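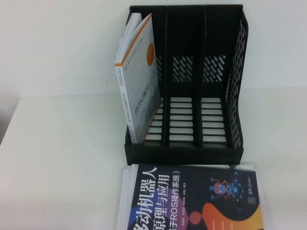
kestrelbench wrote:
The divider width is where I would begin. A paperback that is free to lean in its compartment will not present the same edge twice, and no amount of tuning on the arm side will correct for that. I would ask the original poster to confirm whether the failures occur on filing, on retrieval, or on both, before any further parts are ordered.

tabletop_cell wrote (original poster):
Thank you for the prompt response. The failures occur on both, although they differ in kind.

For members joining from the general section, the build is as follows. The arm is a Plollico kit, assembled at home and later moved to the shared workshop at Sternden. Its stated reach is 800 mm and its stated payload is 500 g. The task is to pick up a book that is lying flat on the table, turn it upright, and file it in a named compartment of a black three-slot desktop organizer. The reverse task is to take it out again and lay it down in front. The test items are the two ROS books we already owned: the white paperback with the orange spine edge, and the navy 移动机器人 volume. Control is through ROS, on a used desktop computer under the bench.

The log currently holds 3,883 attempts across all configurations. Of these, 2,092 were made after the present fingers were fitted, and only that later set should be considered in this discussion.

On filing, the lower corner of the book catches in the floor of the compartment. The floor is an open grid with slots running across it, and the corner drops into a slot before the book is fully seated. On retrieval, the cover of the white paperback lifts away from the pages and the fingers close on the cover alone.

kestrelbench wrote:
That is consistent with what I suspected. A slotted floor is not a suitable surface for a sliding corner. I recommend a flat insert in each compartment, cut from card or thin sheet and fixed with removable tape. It would remove the first failure entirely.

orrery_dept wrote:
I must disagree with the recommendation above. The purpose of the project, as set out in the first thread, was to use an ordinary organizer without alteration. Once an insert is permitted, there is little reason not to permit a wider slot, a guide rail, and a fixed stop for the book, and at that stage the arm is performing a different task.

The correct remedy is to approach from above. The book should be lowered into the compartment with its bottom edge parallel to the floor and released only when contact has been detected along the whole edge. The current method, as I understand it, brings the book in tilted from the front and rotates it into place. That method will catch on any grid.

kestrelbench wrote:
Lowering from above requires more height than an arm of this size is likely to have when it is holding a book at full extension against the wall. The organizer is pushed back as far as it will go. Has this been checked?

tabletop_cell wrote (original poster):
It was checked in May. With the organizer against the wall, the wrist does not clear the back panel when the book is vertical. With the organizer moved toward the arm, it does clear, but the flat book must then be moved forward as well, and the table space on that side is needed for the pickup motion. We have not found an arrangement that satisfies both conditions. I accept that we have not searched very carefully.

havlicek_method wrote:
The Havlíček procedure may be of use. It is described in the club handbook under two-stage placement. In the first stage, the book is brought in over the front lip at a shallow tilt, with the lower corner held clear of the floor. In the second stage, the wrist levels the book while it is still held, and only then is it lowered. It needs less height than a purely vertical approach and does not require the corner to slide at all. I have used it for plates in a drying rack, with acceptable results.

Please note that the procedure assumes a rigid item. A paperback will bend in the second stage if it is gripped too near the top.

orrery_dept wrote:
I have no objection to the above. It leaves the organizer unaltered.

linden.parts wrote:
A question on payload. The 500 g figure for that kit was given for the bare wrist, before the fingers and the mounting plate. Has the weight of each book been measured, and has the weight of the fingers been deducted?

tabletop_cell wrote (original poster):
The fingers and plate have been weighed and deducted. The white paperback is within the remaining allowance. The navy volume is not. It was nevertheless included, with the speed reduced, and the shoulder motor was monitored for temperature.

linden.parts wrote:
I would ask that this stop. Running over the limit for a long series of attempts will wear the shoulder gears, and the resulting play will appear in your log as placement error. Some part of the scatter you attribute to the floor grid may already be wear. The heavier book should be withdrawn from testing until the joint has been opened and examined.

kestrelbench wrote:
Seconded. I would also suggest that results for the two books be reported separately. A combined figure is of little value to anyone attempting to repeat the work.

tabletop_cell wrote (original poster):
Both points are accepted. The navy book will remain flat on the table as an obstacle for the planner, and only the paperback will be handled. The joint will be inspected at the next open evening.

The second failure still needs an answer. Does any member have experience with covers that lift?

quarrystone wrote:
At the Virngate workshop we placed a rubber band around each test book. It is not elegant, but the cover stays down.

orrery_dept wrote:
A rubber band is an alteration to the test item. My objection to the insert applies equally.

quarrystone wrote:
The objection is noted. Our aim was to test the arm, and we had no interest in testing the binding.

havlicek_method wrote:
A middle course is available. Grip from the spine side, where the cover is attached to the pages and cannot lift. The paperback currently stands in the left compartment with its spine to the left, so the finger on that side must pass between the spine and the outer wall. If the book were filed in the middle compartment, both dividers are thin and the neighboring compartment is free, which may allow a wider opening of the hand above them. I would try this before adding anything to the book.

tabletop_cell wrote (original poster):
This will be tried first. The planned order of work is now: inspection of the shoulder joint, two-stage placement with the paperback in the middle compartment, and then retrieval by the spine. The card insert will be held in reserve - I understand that one member will not approve of it.

orrery_dept wrote:
For the record, I would not oppose the insert if the attempts made with it are logged under a separate heading.

kestrelbench wrote:
That is acceptable to me. Please post the finger drawings with the next update, including the thickness at the tip.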